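Subject: Re: [larnville-menders] Washing old stuffed things
List: Larnville Menders and Makers

On Friday, a list member in Plaltdale wrote:

> I have inherited a box of stuffed toys and two draught excluders from an
> aunt who never threw anything out and, by the smell, never washed
> anything either. Can they go in the machine? The labels went years ago.
> The internet says both yes and absolutely not. I would like them fit to
> be in a house with people in it by October.
>
> Also, is the Mkhize wadding worth the money?

The internet is right both times, I'm afraid. It depends what's inside, and the only way to find out is to go in.

Pick a seam at the back or underneath, unpick 2 inches and have a look. Polyester wadding is white and springy and will go through a cool wash inside a pillowcase. Kapok feels silky and turns to porridge. Wood wool crackles when you squeeze it, and if you wet it you will own a bag of damp hay until Christmas. I have owned that bag. It was a bear once.

If it's anything but polyester, empty the whole thing out, wash the skin by hand and stuff it again. Weigh the old filling first and write it down. My last draught excluder took 600 grams, which I know only because I'd guessed the time before and made something that could have propped up a shed.

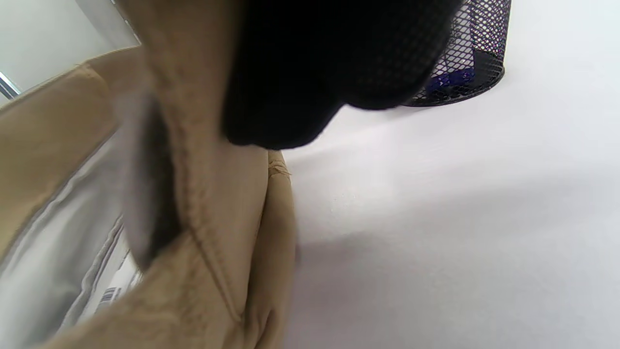
Fuzzy cloth with a nap wants patting dry with a towel. Don't wring it, and keep it off the radiator. Brush it with a soft baby brush while it's still a bit damp, all in one direction, and again once it's dry. Loose threads at an edge should be tucked in with the point of a needle or trimmed, never pulled. I pulled one in 2 seconds flat and spent the evening putting a leg back on.

For closing up, ladder stitch in doubled thread, and start a little way back along the old seam where the cloth is still sound. The 16-stitches-to-the-inch people will be along shortly to tell you I'm slapdash. I do 9 and nothing has fallen out yet — nothing I've been told of, anyway.

As for Mkhize, it's decent stuff and it doesn't go lumpy, but so is the Tekance and they sell it in smaller bags. Buy the small bag. You'll be wrong about how much you need and it may as well be cheaply.

The smell is another matter. Bicarb in a lidded box for a week, then a dry day on the line. If that doesn't shift it, your aunt wins.

Recent threads on this list
Re: Zip feet, which one fits what
Moth in the wool cupboard (again)
Plaltdale swap table: what not to bring
Re: Re: Is this thread or fishing line
Lost: good scissors, black handles
Curtain weights, free to collect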